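Buscar en publicaciones Buscar Búsqueda avanzada

Hilo. El Área de Materiales y Almacén de Brarnine comunica a su personal y a los centros asociados el nuevo criterio de clasificación de envases pequeños en mesa. Fecha de publicación: 2019-03-19.

El criterio se aplica a botellas, tarros con tapa de rosca y recipientes cilíndricos. Quedan fuera las cajas, las bolsas y todo envase de vidrio, que siguen rigiéndose por la instrucción anterior.

Cubetas y envases en la mesa de clasificación:
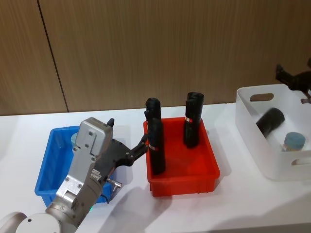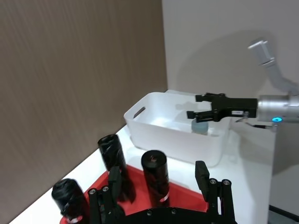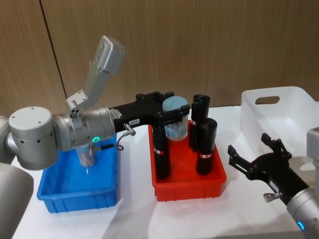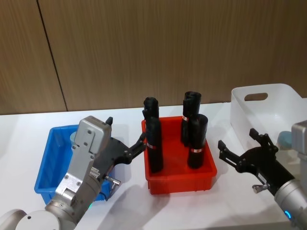
La revisión afecta a 252 referencias del catálogo interno. De ellas, 217 conservan su código actual y no requieren ninguna gestión por parte de los centros.

Las restantes recibirán código nuevo antes de finalizar el mes de junio. Hasta entonces se admitirán ambos códigos en los partes de entrada, siempre que no se mezclen en un mismo parte.

Criterio general: el color de la cubeta indica el grupo, nunca el destino. El destino figura en la hoja que acompaña a cada lote. Se ha detectado que varios centros venían utilizando el color como indicación de envío y se ruega corregir esta práctica.

Cubeta roja: botellas y cilindros de color negro. Se colocarán de pie, con la etiqueta visible cuando la lleven, y dejando espacio suficiente para retirarlos de uno en uno.

Cubeta azul: recipientes transparentes y tarros con tapa de color claro. Los tarros se depositarán cerrados. Si la tapa no corresponde al cuerpo, ambas piezas se apartan y se anotan como incompletas.

Cubeta blanca: piezas pendientes de asignar. Su contenido se revisará al término de cada turno - también cuando haya una sola pieza - y no se trasladará de un turno a otro.

Las etiquetas que resulten ilegibles no se retirarán ni se cubrirán. El envase pasará a la cubeta blanca y la persona responsable del turno consultará el registro. Colocar una etiqueta nueva sobre la antigua ha dado lugar a errores de inventario en Pemgate y en Doležal.

Sobre la superficie de trabajo: las mesas destinadas a la clasificación deberán ser de color claro y mantenerse libres de documentación, bebidas y efectos personales. La limpieza se efectuará con paño húmedo, al inicio y al final del turno.

Las cubetas se lavan por separado de las tapas. No se apilarán con envases en su interior, aunque el borde lo permita.

El orden recomendado sobre la mesa, visto desde el puesto, es azul, rojo y blanco, de izquierda a derecha. Los centros cuya disposición no lo permita podrán invertirlo, previa comunicación a esta Área. No se autoriza situar la cubeta blanca en el centro.

El almacén de Pemgate dispone de 3,000 etiquetas del formato vigente. Los centros que precisen reposición deberán solicitarla por el cauce habitual, indicando el código de centro y el formato. No se atenderán solicitudes recibidas como respuesta a este hilo.

Los centros adheridos al programa Gultico mantienen su propio calendario de recodificación. En lo relativo al uso de las cubetas les es de aplicación lo aquí expuesto, sin excepciones.

Han remitido observaciones al borrador 17 centros. Se han incorporado las referidas a los tarros incompletos y a la revisión por turno. La propuesta de añadir una cuarta cubeta para tapas sueltas queda pendiente de estudio.

La coordinación de la medida corresponde a Rosângela Siqueira, del Área de Materiales y Almacén. Las dudas sobre referencias concretas se dirigirán a su oficina con el código completo y la descripción del envase.

Corrección a la publicación relativa a la cubeta azul: donde se lee «tapa de color claro» debe entenderse azul claro, blanca o incolora. Los tarros con tapa negra se depositan en la cubeta blanca hasta nueva indicación.

El texto íntegro de la instrucción, con la relación de referencias afectadas, puede consultarse en el tablón interno de cada centro.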